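Prilley Students Get Ready for a Semester of Language Study

Aug 2, 2024

I spent most of last week at the Prilley district office, where the coffee is bad and the news was pretty good. The high school is starting a semester abroad in Brovlow this coming school year, and 13 juniors have signed up for the first round! They'll live with local families, take regular classes at Brovlow's upper school, and come home with a full term of language credit (plus, I'm guessing, some very heavy suitcases).

Prilley has done short trips before, ten days here, two weeks there, but never a whole semester. Yae Uchida teaches the third-year language class and has been pushing for this since before my own kid was in middle school. She told me the short trips are fun but the kids are just getting brave enough to order their own lunch when it's time to fly back.

The program fee is $799 per student, and airfare is separate. The school foundation put up $4000 to help families who need it, and there's still money left in that pot, so please ask.

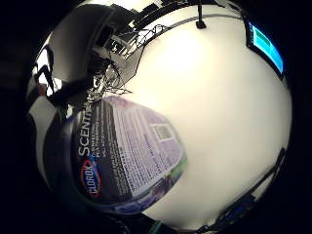

Can students who haven't finished third-year language apply?

They can apply after two years of classes if a teacher signs off, and they'd take an extra prep course over the summer before they leave.

I sat in on that prep course one morning and had a great time, though my accent got laughed at by several teenagers. They practiced phone calls, bus tickets, what to say when you break a host family's dish. One boy had to explain a lost retainer to a pharmacist and got a round of applause for it.

The host families were matched back in May through Aidoo, the exchange office Brovlow uses, and the students have been writing to them ever since. A few already know the names of the family pets. One girl will be living above a bakery, and I'm trying not to be jealous about it.

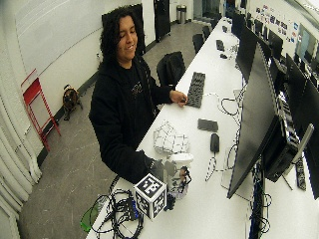 Credit was the part parents kept asking me about, so I went and got the answer. Grades from Brovlow will go on the Prilley transcript as pass or fail and won't touch anybody's GPA. Math is the exception: students stay in their Prilley math class online and turn work in every week. So there will be plenty of time at a desk with a hand on the keyboard, and I hope at least some of it comes with a smile like the one in that photo.

A second group is planned for the spring, this time to Urkano, with room for more students. The info night for both programs is in the high school library, which has 50 chairs, so come early if you want one. Forms are at the front office and you can drop them off there too.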